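Visitor Lodging and Local Spending in Millgate
Final Report, Regional Tourism Project
Prepared by Hoi-yan Tseng

1. Background

The town of Millgate has relied on day visitors for most of its tourism income. Visitors arrive by bus or car in the late morning, walk the river path, eat lunch, and leave before evening. The town's tourism plan calls for more overnight stays and sets aside funds for small grants to owners of guest rooms. This report examines whether the grants are directed at the properties most likely to keep visitors in town for a second day.

The project was carried out over one semester as part of the course in regional planning. The neighboring town of Brarkness was used for comparison. Brarkness is of similar size, lies on the same bus route, and began a lodging grant of its own several years earlier.

2. Research Questions

The project addressed two questions. First, what do overnight visitors spend in town compared with day visitors? Second, which features of a guest room do visitors mention when they explain why they would or would not stay again?

3. Method

A short paper survey was given to visitors at the Millgate bus station, the river path parking lot, and the front desks of participating guest houses. Survey work took place in March and again in early summer. A total of 406 completed forms were collected, of which 110 came from visitors who had spent at least one night in town.

In addition, interviews were held with the owners of 10 guest houses, including the Liu Guest House and the Sivimine Inn. Each interview followed the same list of topics: occupancy by month, repairs made, grant applications, and guest comments. Owners were asked to describe spending in general terms and were not required to share their accounts.

Forms from Brarkness were not collected. Figures for that town were taken from its public tourism summary, and comparisons should therefore be read with care.

4. Findings on Spending

Overnight visitors reported higher spending than day visitors in every category on the form except parking. The largest difference was in evening meals. Day visitors rarely bought anything after 4 p.m., when most of them were waiting for the bus or had already left. Overnight visitors also reported more spending at small shops on the main street, usually on the morning of departure.

Length of stay was short. Most overnight visitors remained for one night only, and many stated that they had not known of anything to do on a second day. The boat landing and the old mill rooms were seldom mentioned, although both were open during the survey period.

5. Findings on Guest Rooms

Comments about rooms were mostly practical. Visitors wrote about heating, noise from the road, check-in hours, and places to put their belongings. Storage came up more often than the project had expected. Several guests staying in older houses noted that the room had no closet, and hikers asked for somewhere to hang jackets overnight.

Owners gave a different account of their needs. Most named roofs, windows, and plumbing as the reason for applying to the grant program. Small furnishings were generally regarded as too minor to include in an application, and the current form has no line for them. Two owners had replaced hangers, baskets, and lamps at their own expense.

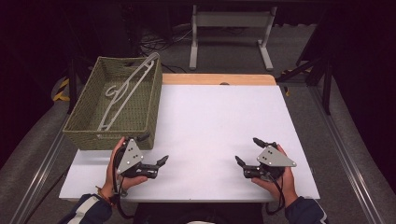 Figure 1. Small room items: woven basket and white plastic hanger.

6. Discussion

The present grant serves the upkeep of buildings, and the interviews show that this need is real. It does less to address the matters guests raise themselves. In Brarkness, the public summary describes a separate fund for furnishings and signs, with a shorter application. A similar arrangement in Millgate would allow owners to make modest purchases without waiting for the yearly review.

The survey has limits. Winter visitors were not included, and guests at the largest hotel could not be reached because the hotel declined to take part.

7. Recommendations

The town should add a line for room furnishings to the grant application.

The tourism office should print a one-page guide to second-day activities and supply it to all guest houses.

The evening bus schedule should be reviewed together with the opening hours of restaurants on the main street.

The survey should be repeated in winter using the same form.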